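Setting up path following on the Rukard rover kit

Last updated: April

I've had the Rukard outdoor kit from Genora for a while now, and the question I get most is how to make it follow a plain paved path with no lines painted on it. So this is how I do it, shady park path and all!

First, charge everything and do the bench check in the manual. Then open the Lusalov app, go to Drive, and set the speed to the lowest step. I know, it's painfully slow, but leave it there for your first three runs.

Next, put the rover in the middle of the path, pointing the way you want to go, and open the live view. You want plenty of pavement in the bottom half and both edges showing. If you're getting mostly treetops, tip the camera down a notch and tighten the thumbscrew again (mine works loose if I only do it finger-light).
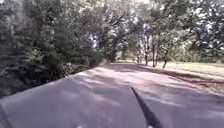
Shade, sun and a gentle right-hand curve.

Now record some training frames. Drive by hand, and wander a little toward each edge and back so it learns how to recover. The app asks for at least 1,000 frames. I stopped at 944 on my first try, because I was hungry, and it wouldn't even let me press Train. These days I go for over 4,000 and take a snack.

Then there's the Mask tool, which I skipped for weeks. Anything dark and narrow low in the view can get read as an edge, so drag the mask over that strip before you train. Felicja Kołodziej on the owners' forum told me to do this and my steering calmed right down.
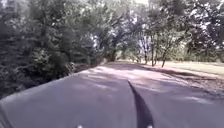 Once training finishes, switch to Assist before you try Auto. Assist lets you nudge the stick whenever it drifts, and those nudges get saved as extra frames. If it keeps hugging one side, record more on the other side and train again.

As for the price, the base kit is fine, but I'd pay extra for the Górecki wheels if your paths have leafy shoulders. The stock ones are pretty slick. Battery swaps are still fiddly, and I keep a small screwdriver in my jacket for that.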